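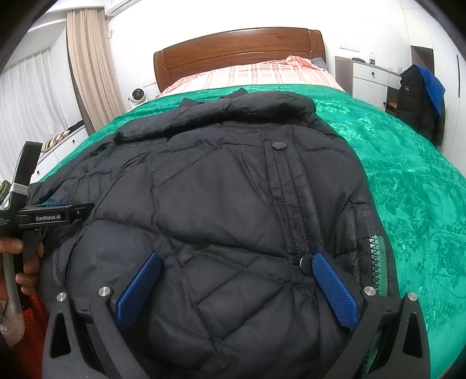 I look after a pair of hand-held grippers at home, the kind with a trigger handle and two linked jaws that meet at blue pads. Most of what I write on this blog is about keeping them in working order, because that is where my evenings go. Cloth is what shows up a gripper that needs attention. A hard block will let you get away with a lot. A black quilted puffer jacket spread out on a slippery green bedspread will not, because the panels squash before they lift and the stitching is the only firm thing to close on. Each jaw turns on silver pivots, two to a side, and if one of those is stiff you feel it on a jacket long before you feel it on anything else.

I keep a notebook, and by February the notes had started to repeat. Left jaw late. Left jaw late again. So I took the worse of the two units to the kitchen table and went through it properly. What follows is the order I do it in now.

Pads first. They come off with a thumbnail under the back edge if you go slowly. The raised grid on the face picks up lint, and lint from black jackets is hard to see until you tilt the pad under a lamp. I used to wipe them with alcohol. That was a mistake and I got through a set much too fast. Dish soap, a soft toothbrush, rinse, and leave them on a towel overnight. A pad that looks shiny on the tip but dull at the base is done, and washing won't bring it back. I buy replacements from Plidano, which sells them in pairs. Change both sides together. I tried one new and one old and the cloth crept toward the new one every time I closed.

Then the pivots. Open the jaws all the way, let go of the trigger and watch them come back. They should arrive together. If they don't, push each arm sideways with a fingertip before you touch a screwdriver. Mine had a little side play on the right and none at all on the left, and the left was the problem. Somebody (me) had tightened it in the fall and gone too far. I backed it off an eighth of a turn at a time, closing the jaws after each go, until the two sides matched. It took three tries. A dab of thread locker from the small Vitell tube, the weak kind, and then it has to sit. Don't oil anything near the pads. Oil travels, and it ends up on the jacket.

The trigger was the long job. There was a gritty spot halfway through the pull that I had been ignoring since I moved out of Narnstead, so a good while. Taking the handle apart means a spring that wants to leave, and I do it inside a clear bag now. The grit turned out to be a bit of down that had worked its way in and packed hard against the return spring. Tweezers, a dry brush, done. I put it back together with the same spring. I have a Lopes spare in the drawer, but it's stiffer, and my hand gets tired after twenty minutes with it.

After that comes the zero check. I close the jaws on nothing, read the opening, open them fully, read it again, and write both numbers down. Closed ought to say 0. Before the work it said 2, which doesn't sound like much, except that a single layer of lining fabric is thinner than that. I redid the calibration and ran 23 open and close cycles at a slow count, then checked again. It held.

The other unit got the short version, which is pads, pivots, zero check. The trigger on that one is fine and I left it alone.

For a test I go back to jackets. Collar first, then the front edge, then a sleeve. The collar is easy, there's plenty of padding to close on. The front edge is where I look for trouble: with snaps and zipper teeth close together, a jaw that arrives late will shove the fabric over and close on a snap. I did 70 lifts across two evenings and marked down the bad ones. There were a few slips on the sleeve, which I put down to my own angle, and nothing on the front edge that made me want to open the thing up again.

The notebook says I had done 163 sessions on that set of pads when I pulled them. I don't know if that's good. The room was dry all winter and I suspect that helped. I'll write down the next set the same way and see.

Still on the list: the screw near the end of one jaw has a head that is starting to round off, and I need to find the right length before it gets any worse. The hardware store had the thread but only in a longer one. I may cut one down.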